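The Lollside Marker Case

We have been making desk things at Pladell for a good while now, and the one people write to us about most is still the smallest one in the catalog. The Lollside is a slim white plastic case for whiteboard markers and pens, with a lid that flips back and a shallow tray inside, and it lives happily in a desk drawer, a tote bag or the ledge under a classroom board. Maya Semaan drew the first version of it in February, after one too many mornings spent digging through the bottom of her bag for a marker that turned up without its cap.

What she wanted was a case you could leave open while you work. So many pen cases are deep little boxes, and you end up tipping everything out on the table to find the one you need (and then, of course, one rolls under the radiator). The Lollside tray is low enough that you can pick up a marker with your fingertips and lay it back down the same way -- no wiggling, no tipping.

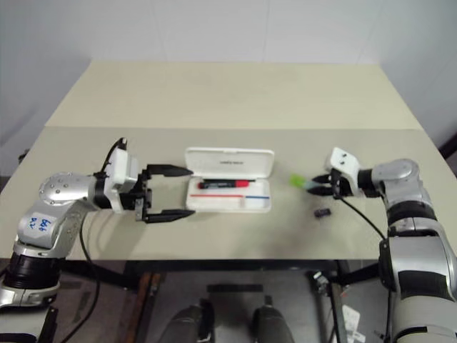

Color matters more in a case like this than you might think, and we went back and forth on it for weeks. White won because markers stand out so well against it, and because it looks tidy on nearly any desk. We did add a little something along the front inside edge of the tray, a red line on the left and a blue line on the right, set end to end. Some of our teachers use them to sort corrections from notes, and others just like the look. A black marker with a red cap, laid toward the back, leaves both lines showing nicely, and the printing on the lid is a faint gray so it doesn't compete.

Caring for it is easy. Wipe the tray with a soft damp cloth and let it dry with the lid up. Please keep it out of the dishwasher!

The first run was 1,221 cases, and they were gone before Omar Bitar had finished the labels for the Draltville shop. The second run is 2,425, with 94 set aside for schools that order by the box. Markers are sold separately, and our Hattar set is a lovely place to start.

Comments

Bontu Tesfamariam: Bought one for my desk and went back for another for my sister. I leave the lid up all day.

Marwan Abou Jaoude: Would love a longer one for chunky markers. Any plans?

Hiba Bitar: Mine lives in my tote bag and still closes nicely. Good little case.

Sign up for the Pladell newsletter and hear about new desk things first. You can unsubscribe at any time.

Contact us | © Pladell | Back to top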